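# jellusus-horror-discs

A spreadsheet of horror movies on disc, plus the little script I use to check it. I started this because I kept buying the same vampire movie in three different boxes, and then it got out of hand!

Category: Home Video > Horror > Data

## What's in it

The main file is `discs.csv`. One row is one release, so a movie that came out on DVD, then Blu-ray, then as a fancy steelbook gets three rows. There are 2,000 rows in the main file as of 20th June, and they cover 285 different titles (horror fans really do get sold the same thing over and over, me included).

The columns:

- `title` as printed on the spine, even when the spine is wrong
- `year` of the movie, never of the disc
- `label` the company that put it out
- `format` one of `dvd`, `bd`, `uhd`, `combo`
- `region` A, B, C, a DVD number, or `free`
- `cut` theatrical, unrated, director's, or `mixed` if the box has more than one
- `runtime_box` minutes claimed on the back
- `runtime_disc` minutes my player says
- `extras` separated by semicolons, sorry
- `slip` yes/no for a slipcover
- `notes` me rambling

The two runtime columns are my favorite part. Boxes lie all the time. PAL discs run short for the usual speed reason, so please don't "fix" those, they're correct. If the gap is bigger than that I put something in `notes`.

There's also `commentaries.csv`, which lists audio commentary tracks and which release each one first showed up on. That one is patchy. I've only listened to a fraction of them all the way through, and some rows come straight off the packaging. Those have `heard = no`.

## Where the rows come from

My own shelves first. After that, the Zamfir list, which was a text file that got passed around a message board for years and has 3,000 lines in it, a lot of them duplicates or plain guesses. I took what I could match to a disc or to a clear photo of a back cover and left the rest alone. If you remember a Zamfir entry that isn't here, that's probably why.

The boutique label stuff (Diltia especially) I typed in by hand from the booklets. Diltia numbers its spines but skipped a few, so a hole in the numbering isn't a mistake in my file.

## Using it

Python 3, no extra packages.

 python check.py discs.csv

It complains about missing years, region codes that don't go with the format, and any title that's spelled 2 ways. It won't change anything, it just prints. I had an earlier version that changed things and I lost a whole evening of notes, so no more of that.

If you open the file in a spreadsheet program, turn off automatic dates first. Several titles get turned into dates otherwise, and then `check.py` yells at you.

## Known problems

- Box sets are a mess. Right now each movie in a set gets its own row and they share a `set_id`, but the extras disc doesn't belong to any one movie, so I stuck it on the first one.
- Import discs with the title in another language are listed under the English title. I want an `alt_title` column and haven't done it.
- `cut` is too simple. Some "unrated" discs are the theatrical version with a few seconds put back, and some are practically a different movie.
- Anything released before I started keeping track is weaker on slipcovers.

The big update happens every October, when I rewatch half of this stuff anyway. Small fixes go in whenever.

## Sending corrections

Open an issue with the title, the label, and a photo of the back of the case or the disc itself. Store listings don't count, they copy each other. One release per issue, please!

## License

CC BY 4.0 for the tables, MIT for the script. The titles and label names belong to whoever owns them.

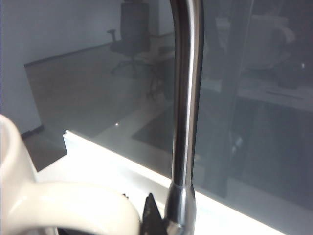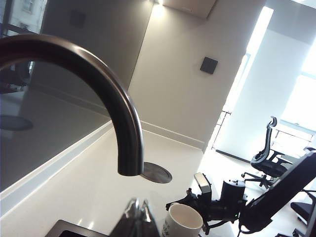
White mug by the faucet (first photo), spout over the white counter (second).

## Comments

**gravelight:** The region column saved me from buying a B-locked disc last month. Thank you. Any chance of a laserdisc file?

**Janness:** Laserdisc would be great but I only own a handful. If somebody else wants to start one, I'll link it.

**tapehead_mo:** Found one with the box runtime eleven minutes too long. Opened an issue with photos.

**creaky_stair:** +1 for alt_title, half my Italian stuff is impossible to find in here.

Contact: use the issues page | © Janness | Back to top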